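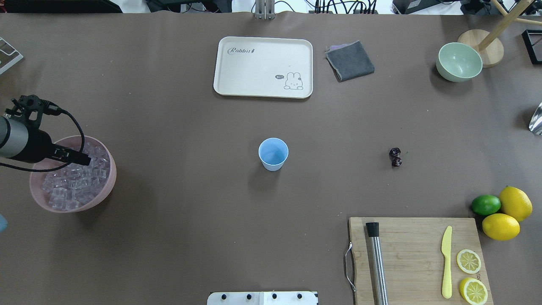 Clear ice in a pink bowl, with a paper cup and cherries alongside.

Why Some Ice Is Clear and Some Is White

Water from the tap carries dissolved air and a small load of minerals. Ice has almost no room for either. As a crystal grows, it pushes both into the water that is still liquid, and where that water ends up decides how the finished block looks.

A standard freezer tray cools from all sides. A shell forms first at the top and along the walls, then thickens inward. Air and minerals collect in the middle, the last part to freeze. Once the remaining water can hold no more gas, bubbles form and are trapped as the ice closes around them. The white core of a home ice cube is mostly these bubbles. They scatter light in the same way foam does.

Boiling the water first is the remedy most often suggested. Boiling drives off air, but water takes air back up as it cools, and minerals stay behind in any case. The improvement is usually slight.

Direction matters more. At Lodside, a small ice plant outside Drornoven, blocks are frozen from the bottom up in open steel tanks. A cold plate under each tank starts the growth, and a pump near the surface keeps the water moving so that bubbles are swept off the ice face before they can stick. Each finished block weighs 300 pounds and takes 3 days to freeze. The top layer, where the minerals have gathered, is drained or sawed off.

The slow rate is deliberate. Fast growth traps small pockets of water between the crystals, and these freeze later as cloudy streaks. Lodside tried a colder plate in August, when orders were highest, and went back to the old setting after more than 40 blocks had to be sold as packing ice.

The same method works at home in reverse. A small hard-sided cooler, filled with water and left open in the freezer, is insulated on the bottom and four sides, so the ice grows downward from the top. If the block is pulled before the water has frozen through, the cloudy part never forms or can be cut away.

Cutting is easier after tempering. Ice straight from the freezer tends to shatter under a knife. Left on the counter until the surface frost turns glossy, it splits along a scored line with a light tap on a serrated blade.

Clear ice is sometimes said to melt much more slowly. Size and shape have the larger effect. A large cube has less surface for its weight than the same amount of ice in small pieces, and surface is where the melting takes place.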